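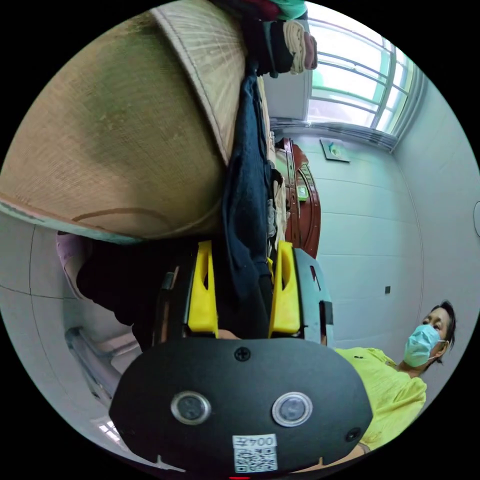
A dark garment and a pile of folded clothes, by the window.

Filed under: Home > Clothes Care > Folding and Storage

How to Fold and Roll Sweaters for the Off Season

Sweaters should not go on hangers for months at a time. The shoulders stretch and you get a bump at each end that is hard to steam out. Fold the thick ones and roll the thinner ones, and they will fit in a drawer or a box under the bed.

You need a flat surface bigger than the sweater with its arms spread. A bed is the best one most people have. If it has a soft comforter on it, pull that off first. A firm mat or a tightly tucked sheet works well.

Before you start

Wash or air everything. Moths go for sweat and food stains, so a sweater worn even once should be cleaned before it is put away for the summer. Make sure it is completely dry, including the cuffs and the hem, which hold water longest. I do mine in June and start in the morning so I have daylight. Navy and black are hard to tell apart under a bulb, and lint doesn't show up well either.

Shake out each piece, then check the elbows and underarms for holes. Put anything that needs mending in its own pile. Don't fold it in with the rest or you will forget it until October.

The basic fold

1. Lay the sweater face down and smooth it from the middle outward. Don't pull on the ribbing.
2. Fold one side in toward the center, with the sleeve going straight across the back.
3. Turn the sleeve down so it runs along the side you just folded.
4. Do the same on the other side.
5. Bring the hem up to the middle, then fold again to the collar.
6. Turn it over and flatten it with your palms.

Heavy knits are easiest if you pick them up from underneath with both hands. When you lift one by a single spot, the rest bunches up and hangs, and you have to start smoothing again. 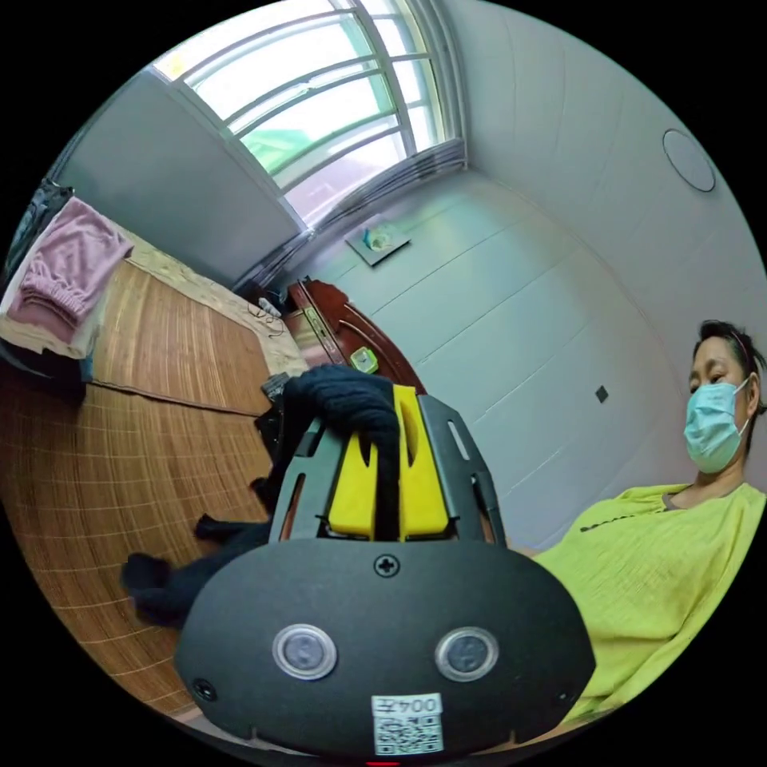
Pentti Mäkelä wrote in to say that he skips step 3 on anything chunky and crosses both sleeves over the back, which makes a thicker square but leaves no crease down the arm. I tried it on an old Ulunmont cardigan and it came out fine. It takes up more of the drawer.

The roll

Use this for fine and medium knits, especially ribbed ones, which spring back after being rolled.

1. Lay the sweater face down and fold both sleeves across the back.
2. Fold it in half lengthwise.
3. Start at the collar and roll toward the hem. Keep it snug but don't squeeze.
4. Tuck the loose edge underneath so the roll sits on it.

If the roll is fatter at one end, the sleeves were bunched up. Undo it and spread them out.
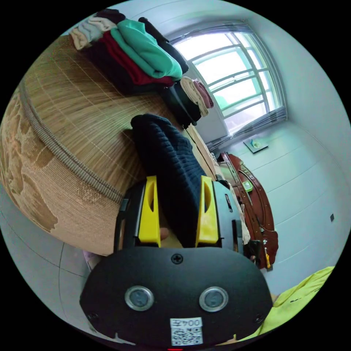 Ribbed navy knit, with folded clothes stacked on the mat.

Stacking and putting away

Put the heaviest pieces at the bottom. I keep stacks to 7 pieces at most, and fewer if they are bulky. Rolls go side by side in a single layer, seam down.

For boxes, I use 2 of the low canvas ones from Palturia with a cotton pillowcase laid over the top. Plastic bins are all right if the clothes are fully dry. Leave a little room so the knit isn't crushed, and write the contents on the end that faces out.

Cedar blocks need a light sanding every season to bring the smell back. Check the boxes once halfway through the summer.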